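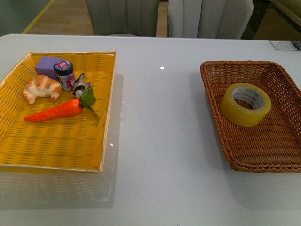
### 4.3 Early Release During Basket Transfer

The most frequent failure in the Orero trials was early release, in which the gripper opened before the object had cleared the rim of the target basket. Of the 1000 transfers attempted, 215 ended this way. The objects and the two baskets in use are shown in Figure 4.

**Figure 4.** Table arrangement for the transfer task, with a yellow basket on the left and a brown wicker basket on the right. The roll of packing tape is in the brown basket.

Review of the logs traced the fault to the contact threshold. The controller treats a sudden rise in wrist force as a sign that the object has reached the bottom of the basket. When an object brushed the rim on the way in, the force rose in the same manner and the release command was sent. The object then fell on the rim or onto the table. Long objects, such as the carrot, were affected more often than compact ones, as they hang below the fingers when held at one end.

A second cause was found in the height estimate. The woven walls let light through, and the depth readings along the rim were often incomplete. Where readings were missing, the planner used the height of the tabletop, and the approach path was set too low. Koval and Vidmar repeated the affected trials with a fixed rim height entered by hand. Early release still occurred under this condition, which shows that the height error alone does not account for the fault.

Three changes were made to the controller. The release command now requires that the wrist be inside the basket outline, that the force signal remain high for the full hold period, and that downward motion has stopped. If any of these conditions is not met, the arm lifts and waits for the operator. The same changes were applied to the second arm at Wetden, where the fault had been recorded in June under a different error code. Results with the revised controller are reported in Section 5.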